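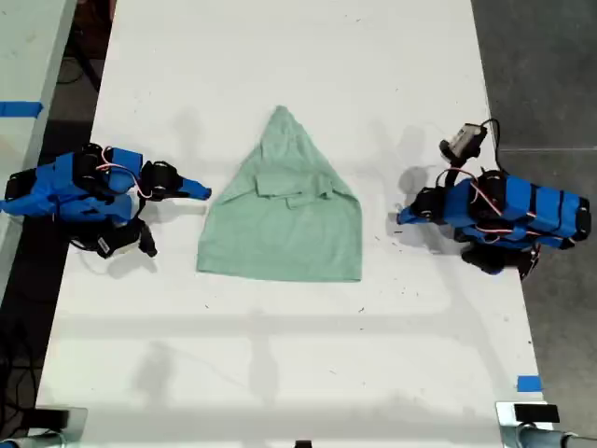 3.2 Informal Barter of Hobby Goods Among Shared Households

The exchange of personal belongings without money has received less study than resale through shops or online listings. Earlier work on the subject dealt mainly with farm produce and children's clothing, where both parties can agree on a fair rate with little trouble. Hobby goods present a harder case. A used skateboard, a set of juggling clubs or a half-painted army of game figures may be worth a great deal to one person and nothing to the next, and the owner's view of its worth often changes within a few months of purchase.

The present section reports on trades recorded among residents of shared rental houses in the Mandbridge area. Each of 20 households kept a written log in which residents entered every item given, every item received, and a short statement of why the trade was made. The logs ran from the start of the school year until July. In total, 200 trades were entered. Loans were left out, as were trades in which any cash changed hands. Where two residents entered the same trade in different terms, both versions were kept and the difference was noted.

Trades were sorted by the reason given for parting with the item. The largest group consisted of goods replaced by a newer interest. A typical entry reads: "Got into archery. Don't need the yo-yos." Entries of this type seldom mentioned the condition of the item, and the resident giving it up rarely asked for anything of similar use. Food, rides to work and relief from kitchen duty were all accepted in return. A second group involved goods that had caused damage or complaint in the house. These changed hands faster than any others, and in 6 cases the item was later traded back to its first owner, usually on poorer terms.

The pattern agrees in part with the account offered by Haddad, in which the value of a hobby item falls most sharply at the moment its owner stops describing himself or herself by it. Under that account, a resident who no longer claims to be a drummer will let the drum go for very little, even when the drum is in good order. The Mandbridge logs support this for musical instruments and sporting goods. They do not support it for costumes, which residents held on to long after the related interest had ended.

Figure 4 sets out the flow of goods between the two largest houses, listed in the logs as Puvow and Drestamer. The direction of trade was uneven. Puvow gave up sporting goods and took in prepared meals, while Drestamer collected equipment for which it had no recorded use. One resident of Drestamer acquired three unicycles over the period and wrote "good deal" beside each.

Figure 4. Goods exchanged between the Puvow and Drestamer households, by type of item and stated reason for trade.

Entries made on a Saturday were longer than those made on other days and more often disputed by the other party. These disputes are taken up in Section 3.3, together with the question of whether a trade agreed to late at night was considered binding the next morning.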